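Skellirby Trial – Where We Are in December

Hi Bautista,

You asked for something short before the Friday call, so I'll try (no promises!). We're now well into the Skellirby gripper kit review, and I'm happier with it than I was last month.

Setup first. The kit went together at the Holturholm workshop in one long afternoon, and most of that was me hunting for the right hex key. The quick-start sheet is decent. The software guide is not – it skips from "connect the arm" to "run your first pick," and I had to email Lamrani support twice to fill in the middle. They answered both times by the next morning, so credit to them.

Since then it's been picks, picks and more picks. We budgeted for 4,000 over the whole trial and I still think we'll get there. I've moved on from plain blocks to the awkward stuff, meaning bumpy, ridged and oddly curved pieces, all worked on the white tabletop with the two wall panels meeting in the corner. Those are the shapes Drirnside cares about, and they're where the cheaper kits we looked at fell apart.

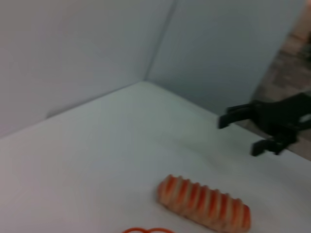
Photo: wrist camera, Skellirby trial, Holturholm

The orange and cream striped piece is my current favorite test. Ridges all the way along, so where the fingers land really matters. Coming in straight across the middle goes well. Going for the ends is hit or miss, and I'd like to try the softer finger pads before I blame the gripper for that.

The wrist camera is good value, I think, but the picture smears a bit when things move. I've dropped the arm to 80 percent speed for now and will see if that cleans it up.

Money: we're inside the budget. The only extra I'm asking for is 2 sets of the soft pads, which Lamrani sells separately (a bit cheeky at this price, if you ask me).

Next up is finishing the ridged pieces, then the thin curved ones, which I'm slightly dreading. I'll send the pick logs over once I've tidied up the column names – they're a mess and that's all on me.

Talk Friday!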